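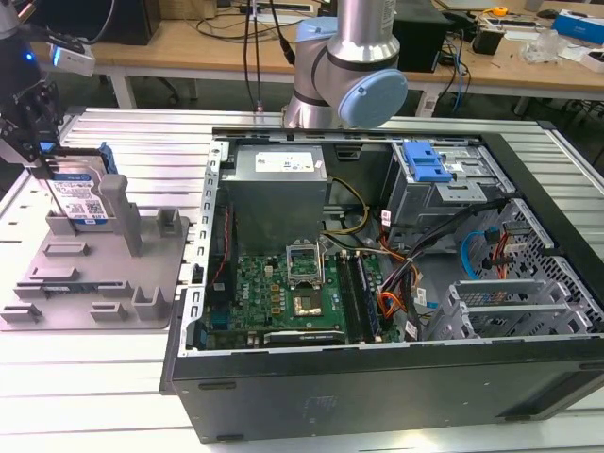

Should the memory come out before the processor when I take an old desktop apart for parts?
Take the memory out first. The modules release with two clips and no tools, and once they are in a bag there is more space for your fingers next to the processor socket. After that, do the processor, then the cables, then the drives, and leave the power supply for last.

Stripping an office tower for parts

This page covers a standard office desktop of the kind that gets retired in batches. Gaming cases with glass sides and liquid cooling are different and are not covered.

What you need

A Phillips #2 screwdriver, magnetic if you have one
A Phillips #1 for small drive screws
Anti-static bags, or the plastic trays that new parts came in
A wrist strap
Isopropyl alcohol and paper towels
A marker and masking tape
A shallow dish for screws

Before you open the case

Shut the computer down from the operating system. Switch off the power supply at the back if it has a switch, then pull the power cord. Hold the front power button for ten seconds. Unplug the monitor, keyboard, network cable and anything else on the rear panel.

If the drive still has somebody's files on it, copy what is needed now. It is much slower to do once the machine is in pieces.

Lay the case on its side with the removable panel facing up. On most office models the panel has either two thumbscrews at the back or one latch. Slide it back half an inch and lift.

Put on the wrist strap and clip it to bare metal on the chassis. Paint does not make a good contact.

Step 1: Label the cables

Write on a piece of tape and wrap it around each connector before you pull it. Data cables are often different colors, but the color does not tell you which port a cable came from. "HD 0" and "DVD 1" are enough. The ports on the board are usually numbered in very small print beside the connector.

The front panel wires are the ones people regret. If you plan to use the board again, take a close-up photo of that corner.

Step 2: Memory

Press the clip at the end of the slot outward. Some boards have a clip on both ends and some on only one. The module will pop up a little. Hold it by its short edges and lift it straight out. Do not touch the gold contacts.

Put each module in its own bag and write the size and speed on the bag. Mixed memory is the most common reason a rebuilt machine won't start.

Step 3: Processor

Remove the cooler first. Office coolers usually have four screws with springs. Loosen them in a cross pattern, a couple of turns at a time. If the cooler will not lift, twist it gently left and right until the old paste lets go. Pulling straight up can bring the processor with it on sockets that have no retention frame.

With the cooler off, push the socket lever down and slightly outward to free it from its hook, then let it rise. Open the metal frame. Lift the processor straight up by the edges. If the pins are in the socket, keep your fingers and sleeves out of it. One bent pin can ruin the board.

Wipe off the old paste with alcohol. Store the processor in a hard plastic clamshell. If the board will be reused, put the plastic cover back on the socket the same day.

Step 4: Expansion cards

Remove the screw or open the latch that holds the bracket. Check for a small retaining tab at the inner end of the slot and press it. Pull the card up evenly. Refit a blank bracket in the opening if the case is going back into service.

Step 5: Drives

Unplug power and data from each drive. Data plugs often have a metal spring clip that has to be squeezed. Many office cases use colored plastic handles or rails, and colored plastic generally marks a part meant to be moved by hand. Squeeze or turn it and slide the drive out. If it doesn't move, look for a shipping screw on the far side of the cage.

Step 6: Power supply

Unplug the large main connector from the board by pressing its latch and rocking it. Do the same for the smaller processor power connector. Feed the cables back out through the cage so nothing is hooked. Remove the screws at the rear, then slide the unit toward the middle of the case and lift.

Do not open the power supply. It can hold a charge after it has been unplugged.

Step 7: Motherboard

Take out the screws around the edge and in the middle. Slide the board away from the rear ports and lift it by its edges. If it catches, there is a screw left. Check for one under a cable.

What to keep

Memory, solid state drives and processors are worth the shelf space. Short cables are too. We recycle optical drives and any power supply rated under 300 watts.

Updated Sat 20 January by Hema Ramasamy. The labeling step was added at Kamol Thongdee's suggestion.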